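Gripper trials, July, evening

Started at 13 past six, later than planned. Both hand units needed their firmware matched first. The left one was still on the build Kálmán Veres gave us in spring, and it logs finger width in a different unit, which cost me an hour last time. Checked it twice with the calipers before doing anything else.

Zeroed both units closed, then open, then closed again. Left drifted by 0.8 mm over the first set. Right did not drift at all. I suspect the left encoder magnet but have not opened the housing, as Lempi Salminen wants to see it before anyone takes a screwdriver to it.

Objects for this round are the awkward ones: bead strings, small charms, anything that hangs and swings. The Cadham set (blocks, cups, a sponge) told us very little. Every finger we own can lift a block. Danai Liapis asked for things that change shape once they leave the table, and beads do that.

Eight lifts per object per unit. Notes from the log:

Left, blue textured pads. Holds a single round bead well if the approach is square. Off square, the bead rolls to the pad edge. Needs more closing force than I would like on hard plastic.

Right, claw fingers. Better at picking a string off cloth, since the tips get under it. Poorer once the string is up, because there is little surface to stop it turning. Sensor unit on top makes it nose heavy and my wrist noticed by the end of the second set.

Cloth under the objects matters more than I had allowed for. On a bare table the tips skid. On a quilt they sink a little and the string comes up cleanly, but the fabric sometimes comes with it. Lost two lifts that way and marked them as fails.

Two-handed work came last.
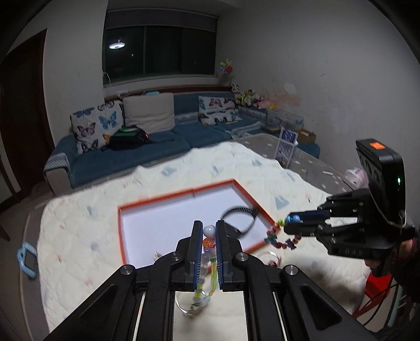
Timing between the units is still the weak point. The clocks agree at the start and are 27 ms apart by the end of a long take. Sotiris Tsoukalas thinks a shared trigger line would cure it. I would sooner try a sync pulse at both ends of the take and correct afterwards, as it adds no cable.

Episode 1681 is the one to send to Irmont. Clean start, clean finish, no dropped samples on either side.

To do: new pads for the left, longer strap for the right, ask Marisol Obi whether the Willems fingers have shipped. Batteries on charge at half past ten.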